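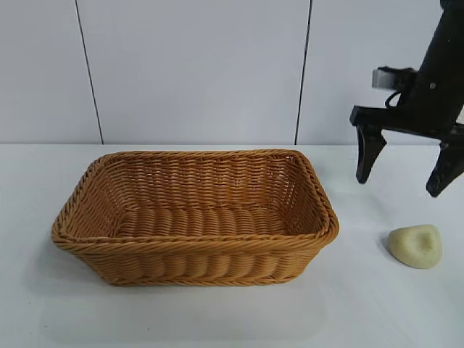 My sister thinks wicker is a mistake for bread, crumbs get down between the coils and you never get them all out. She said it on the phone this morning before I had finished telling her what I bought. She may be right. Her own bread lives in a tin.

2020-01-25. Up at seven, cold, no wind. Drove over to Plostelis before the lot filled up. They had the baskets on the back shelf, the rectangular ones with the thick braided rim. The tag said synthetic, so it can be wiped, which the old one could not. Paid 27 dollars. Fadow had a smaller one for less but the sides went straight up and I wanted the kind that opens out a little at the top.

Cleared the kitchen counter after lunch. Threw away 2 jars of something from last winter and a bag of rice with moths in it. The basket is going on the shelf by the window. I measured the shelf again to be sure, and it fits with the short side to the wall.

Still have not decided on bread. It could take the dish towels, or the onions, though onion skins would be worse than crumbs. I may try a cloth in the bottom. There is a yard of blue check left over from the curtains and I could hem it tomorrow.

Soup for supper, the last of the Gatti noodles. Need more, and 300 grams of lentils, and the Plullov soap if they have it.

Called my sister back at eight. She now says onions are fine but only if I shake it out every week. Bed at ten.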